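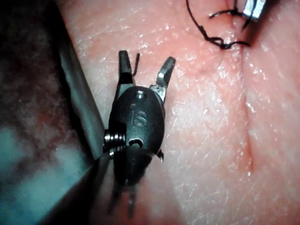
Open jaws above a moist tissue surface.

Flurkovier Bench Spotlight, Clamp Mount

The Flurkovier is a narrow-beam LED spotlight for suture practice, dissection and other close work at a bench. It has a single head on a jointed arm and a screw clamp for table edges up to 40 mm thick. The driver sits in the clamp base, so the head stays light and the arm holds position without a counterweight.

Output is 2700 lumens at full setting. Brightness is set with a dial on the base and returns to the last level used when power is restored. The beam is adjusted by turning the front ring. At the narrow end the edge of the pool is sharp and surfaces outside it receive little light.

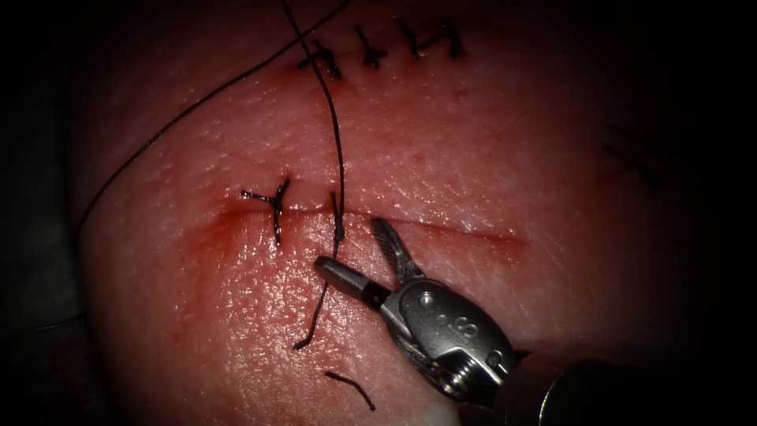
Tissue pad under focused light, upper incision closed with tied interrupted sutures.

Glossy pads and wet specimens will show glare if the head is directly overhead. Tilt the head or fit the matte diffuser (sold separately).

Supplied with: lamp head and arm, clamp base, 2 m power cord, hex key.
Finish: gray powder coat
Cleaning: damp cloth, mild soap. Do not immerse the head.
Warranty: 2 years, parts only

The Szalai floor stand fits this model. The older Wudport stand does not; its socket is too wide.

Bench layout questions: Kamarul Wuisan, Harcombe technical desk. Orders placed on Saturday ship the next working day.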